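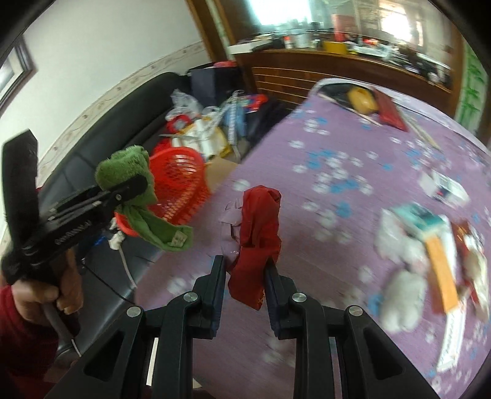 Bernwood Laundry Room Hours

The shared laundry room in Bernwood will stay open until 10 p.m. starting in November. Sunday hours don't change. The two older dryers on the back wall were replaced last week, and both now take cards as well as coins.

Please empty the lint screen after each load. Suha Atallah cleared 19 of them in one morning and would like not to do it again.

Clothes left over from the summer are in bins by the office. Anything unclaimed at the end of the month goes to the Flurnley thrift shop — that includes single socks. Questions about lost items or card refunds go to Lindsay McAlister in Room 27.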